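Keeping 527 Soldiers Fed, Clean and Moving: A Talk With a Battalion Logistics Officer 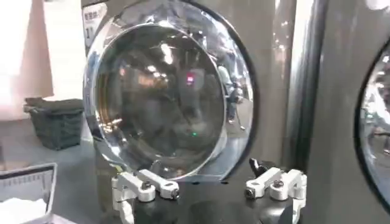 DEFENSE | SUPPORT AND SUPPLY

Ask most people what an army battalion does and they will talk about patrols and vehicles. Ask the logistics officer of the battalion at Nikotdale and she will start with socks.

"Two pairs a day per soldier in cold rain, if I can get them," she said, already reaching for a notepad to do the math. "You would be amazed how quickly that adds up. I love that part of the job!"

She spoke over coffee in the garrison dining hall, on the condition that her name be left out, as is the custom for officers below command rank here. The battalion has 527 soldiers, and in September she had to move all of them to the training area at Granström, keep them there through some very wet weather and bring them home again with their gear in order.

The exercise was the largest she has planned. It took in troops from 5 units, close to 4,000 people in all, sharing a single rail spur and one decent road.

"The road was the whole story," she said. "Everybody wanted it at six in the morning. Fuel wanted it, the kitchens wanted it, the engineers wanted it for their bridging trucks, and I'm standing there with a clipboard and a radio that only half works." She laughed. "By the third day we had a timetable that people respected. I still have it on my wall."

Much of the credit, she said, goes to Lidatden, the planning system the brigade switched to last year. It shows every truck and container on one map, and it lets a company clerk change a request without calling three offices. She was a skeptic at first and kept a paper ledger beside it for weeks.

"The ledger and the screen matched, day after day, and I stopped carrying the ledger," she said. "Well - I stopped carrying it every day."

She is just as keen on Wovolon, the field kitchen trailer the battalion has been trying out. It sets up quickly and bakes bread, and she rates fresh bread above almost anything else she can send forward.

"You bring warm bread to a platoon that has been digging since midnight and they will follow you anywhere. I mean it. I've had sergeants hug me."

Not everything went well. Spare parts for the older trucks ran short, and two vehicles came home on flatbeds. She would also like a second forklift team, and has said so in writing more than once. The brigade has told her the request is being looked at along with next year's budget.

What does she tell young officers who had their hearts set on the infantry and landed in supply instead?

"Come and spend one night with us when the weather is bad," she said. "You see the entire battalion from where I sit. Every company, every shortage, every good idea some private had for tying down a load. I've been in this work for years and I still get excited when a convoy pulls in on time."

Her next job is the spring move back to Granström. The first rail bookings are already in, and she has asked for more socks.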